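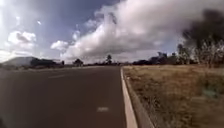
Private Well Water Testing in Horkby District: Interim Progress Report

Prepared for the Ereo Fund by Flynn Whitelaw, project lead
Reporting period: project start to the end of February

1. Status

The register of private wells and boreholes now holds 1,961 supplies. Of these, 1,936 have been sampled at least once and have a complete set of first-round results. The remaining supplies are listed in section 5 with the reason each group is outstanding. First-round results show 199 supplies above the statutory limit for nitrate. Every household concerned has been told in writing, and the follow-up visits described in section 4 have begun.

Fieldwork is on programme. Laboratory reporting is three weeks behind the schedule in the grant agreement. Spending is within the approved budget, with one transfer between headings requested in section 6.

2. Sampling method

Each supply is sampled from the kitchen cold tap, or from the tap used for drinking where this is different. The tap is cleaned, any hose or filter is removed and the water is run until its temperature is steady. Two bottles are filled: a sterile bottle for bacteria and a plain bottle for nitrate, manganese, iron, hardness and pH. Conductivity and temperature are measured on the doorstep with a hand-held meter. The meters are checked against a standard solution before the first visit of the day and again after the last.

Bottles travel in cool boxes and must reach the laboratory the same day. The collection point closes at 4.30 pm, and this has been the main limit on how many supplies can be visited in the eastern parishes. Routes were redrawn after the first month so that the furthest addresses are visited first and the samplers work back towards the collection point.

The householder is asked five things: type of supply, depth if known, age if known, any treatment fitted, and distance to the nearest septic tank or manure store. Depth was known for fewer than half of the dug wells. Where it was not known, it has been left blank. We decided against estimating it from neighbouring supplies, as shallow wells on the same lane can draw from different layers.

3. Laboratory work

All analysis is carried out by Teixeira under the contract signed at the start of the project. Turnaround for bacteria has been within the agreed time throughout. Turnaround for metals has not. An instrument fault in the autumn produced a backlog, and one batch of manganese results was withdrawn after the blank samples failed. The retained portions were re-analysed at the laboratory's cost and the corrected figures have replaced the originals in the register.

Field blanks and duplicates were sent without being identified to the laboratory. Agreement between duplicate pairs is good for nitrate and hardness. It is poorer for iron, where particles from old pipework can end up in one bottle and not the other. Iron results are therefore reported to householders in three bands and the single figure is supplied only on request.

4. Findings to date

Nitrate. The supplies above the limit are just over 10 per cent of those sampled. Most are dug wells on the sandy ground south of Horkby. Drilled boreholes into the underlying limestone are rarely affected. In a small group of boreholes, nitrate is high although the neighbouring wells are low; damaged or badly sealed casings are suspected, and Paraschiva Ghiță is inspecting these with a downhole survey before any advice on repair is given.

Bacteria. Coliforms were found more often after heavy rain than in dry weeks. The visits were not arranged to test this, so the comparison should be treated with care. Wells with a cracked cover or with no raised collar made up a large share of the failures. Householders with a positive result were telephoned on the day it was received and advised to boil water for drinking until a repeat sample was clear.

Manganese. Raised results occur in a narrow band along the river. They have no clear link with well depth. A short note on treatment has been sent to the affected addresses, and a second sample will be taken in the summer when water levels are lower.
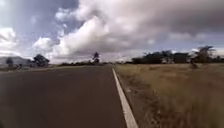 Will households above the nitrate limit have to pay for their repeat samples?

Repeat samples are free to the household for the length of the grant. One repeat is included for each supply above the limit, and a second is allowed where a treatment unit has been fitted or the well has been repaired. Treatment units and repairs are not covered.

5. Outstanding supplies

The supplies not yet sampled fall into four groups:

Houses empty at each of three visits. Letters have been left and the owners are being traced.

Supplies shut off for the winter, mainly at holiday cottages. These will be sampled when the water is turned back on.

Owners who have declined. Their decision is recorded and no further approach will be made.

Supplies with no safe sampling point. Two of these are field wells with hand pumps that no longer draw.

6. Data and budget

The register was moved from spreadsheets to Dakum in the second quarter. The transfer showed a number of duplicate entries, mostly where a farmhouse and its annexe share one well but had been registered separately. These have been merged, and the totals in this report are those after merging. They should not be compared directly with the totals in the first report, which counted addresses.

Grid references have been checked against the parish maps. Published maps will show results by parish only. Individual results are released to the householder and, where the property is rented, to the landlord and the tenant together.

Travel costs are below budget following the change to the routes. Postage is above budget because result letters for bacteria and metals had to be sent separately during the backlog. We ask the Fund to approve the transfer of the travel underspend to postage and printing. No change to the total is requested.

7. Work planned for the next period

Complete follow-up sampling of all supplies above the nitrate limit.

Finish the casing inspections and send each owner a written report.

Repeat the manganese samples along the river.

Agree with Teixeira a revised reporting timetable for metals, with the results for each batch to be released together.

Hold the second householder meeting in Horkby. The first was well attended, and most of the questions concerned the running costs of treatment units, so a price comparison is being prepared for distribution beforehand.

The table of results by parish will follow as a separate attachment once the last of the re-analysed manganese figures has been checked.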